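# Re-stitching a split baseball at home

Updated 19 Dec 2025

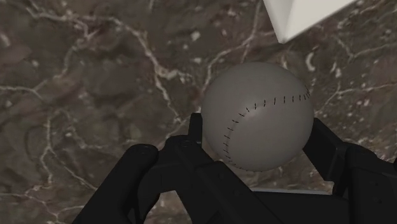 Is it worth mending a split ball yourself?

Sometimes, for practice balls. A leather ball with one gap in the seam can be closed in under 30 minutes once you've got the knack. A ball with torn leather is finished, whatever the repair kit says on the packet.

I've used the Hirnier kit and the plain waxed thread sold by Clulport. The kit costs more and comes with a "speed awl" that I put down after the first ball. Two blunt curved needles and a length of waxed thread will do the same work.

## What you need

- Two curved needles, blunt tips
- Waxed thread, as close to the old thickness as you can find
- Small pliers
- Scissors
- A damp cloth

Skip the leather glue. Plenty of guides tell you to run a line of it under the seam first. Mine dried into a hard ridge, and the needle wouldn't go through the old holes afterwards.

## Closing the gap

1. Wipe the leather along the split with the damp cloth and leave it for a few minutes. Don't soak it.
2. Pick out the broken thread until you reach stitches that hold when you tug them. Expect to lose a few more than you'd like.
3. Thread both needles on one length and knot the middle. Tuck the knot under the leather.
4. Bring each needle up from underneath through the first old hole on its own side.
5. Cross over, go down into the gap and come up through the next hole on the opposite side. Keep the same needle on top each time or the pattern will wander.
6. Pull snug every second stitch, using the pliers if your fingers slip.
7. Finish by running both ends back under the sound stitches, then trim.

Never make new holes. The old ones are weak enough already.

## Does it last?

The Hirnier leaflet promises a mended ball is "as good as new". I doubt it. My best one took 412 throws against a net at the Hinomora ground before the seam lifted again, and the worst opened up on the first day. I wouldn't use either in a match.

Synthetic covers are a separate problem. The holes stretch and stay stretched, so the thread sits slack however hard you pull. I've stopped trying with those.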